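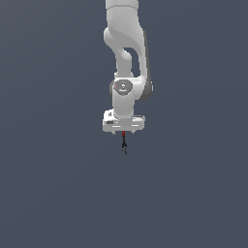 The kitting bench at Lurkside changes over in March, and I said I would write to the list once the layout was settled enough to be worth reading about. The arm goes over the bench, between the part racks and the conveyor, and it works straight down into the trays. The thing to look at is the bottom end. The fingers are thin and black and come to a very small tip, but the white block they hang from is a good deal wider than they are, and it is the block that decides how close together the trays can sit. There is no bench or tray drawn under it yet. When there is, we will want at least one of you from the bench to check the spacing before anybody orders brackets.

I have put Iestyn's message underneath in full and answered it bit by bit, as a few of you told me you had the same questions.

> From: Iestyn Powell
> To: Lurkside bench list
> Subject: Kitting arm, what happens to us
>
> Gwawr,
>
> I was at the talk in the canteen and I still don't know what I'll be doing when this goes in. We were told that nobody is losing their job and that the work will be "more varied". I would like to know what that means on an ordinary shift. At the moment I fill trays. There are 36 different parts and I know where every one of them is without looking. If the arm fills the trays, what do I do between eight o'clock and the first break?

Fair question, and the talk should have answered it. To begin with, the arm will only take the rigid parts: housings, end caps, spacers and the two sizes of spring clip. The gaskets, the cable sets and anything that comes in a bag will still be done by hand. Tudur tried the gaskets with the supplier in the autumn and they stuck to each other, so they have been taken off the list for now.

An ordinary shift will look like this. One person loads the part racks and keeps them loaded. Two people finish the trays by hand after the arm has done its share. One person checks finished trays against the sheet and sorts out whatever the arm has set aside. One is on the old bench doing short orders, which are not worth setting the arm up for. That is five, the same as now, and you will swap round at each break unless you agree something else between you.

> Second thing is the rate. Everyone knows the figure is 700 trays a shift and everyone knows that we make it on a good day and don't on a bad one. Is the figure going up? And if the arm stops, is it our figure or the arm's?

The figure stays at 700 until the end of the trial. I have that in writing from Rhun and it is pinned up by the clock. After the trial it will be looked at again and I expect it to go up, and I'm not going to tell you otherwise. What I have asked for is that the new figure is set from what the line has really done over the trial, bad days included, and that somebody from the bench is in the room when it is set.

Time when the arm is stopped will be logged separately and taken out of the shift before the rate is worked out. The log will be a sheet of paper on a clipboard to start with. Please fill it in even for short stops. If you don't, it will look as though the bench was slow.

> Third. Who puts it right when it goes wrong? On the labeller we had to ring Multholm and wait, and then we got it in the neck for the backlog.

Yes, and the labeller is why I made a fuss about this. Two people on each shift will be trained to clear a fault, restart the arm and change the fingers. Sioned and you are down for the early shift if you want it. The training is at Multholm, on paid time, with travel. It comes with the technician allowance, which starts when you are signed off. It will not be held back until the end of the trial as it was for the people on the labeller.

Anything past that goes to Tendivmont, who are putting it in. They have agreed to answer the phone for the whole of the early and late shifts. Nights will still be by hand.

> Last thing. My wrists are bad and have been for years, same as most people who have done this a while. I'm not against the arm if it takes the clips off us. I just don't want to find that we've swapped it for lifting.

The clips are the first job it is being set up for. You and Sioned both said they were the worst and the accident book says the same.

On the lifting, you have spotted something that was missed. The racks in the first drawing were filled from the top, which meant a full box of housings going up to shoulder height every time one ran low. I took that back to Tudur and the racks have been lowered and will now fill from the front, at about the height of the present bench. The boxes will be half the size, so there will be more trips. Please try the mock-up rack by the goods door and tell me if it is still wrong. It's only wood and can be cut down.

A few other points that came up in the canteen.

The cameras. There is one camera over the trays and it is there for the arm to find the parts. It does not cover the seats or the aisle. The pictures are kept on the machine for as long as it takes to finish the batch. I have asked for that to be added to the site notice.

The guard. There will be a clear screen on three sides and a light curtain at the front. If you reach through, the arm stops and has to be restarted from the panel. It will be annoying for the first week or two.

The stock system. Ahuja stays as it is. The arm takes its orders from the same list you do, so if a part number is wrong in Ahuja it will be wrong on the arm as well. There are 1481 live part numbers on there at present, including a lot we no longer build with, and Sioned has been given two mornings a week away from the bench to clear out the dead ones. If you know of any, pass them to her.

The old bench will not be scrapped. It moves back against the wall next to the sink.

Dates for Multholm will go up when I have them. I need names for the late shift by the end of next week, and if more than two of you want it I'll ask for another place.

Gwawr Jarman
Bench lead, Lurkside
February 16, 2026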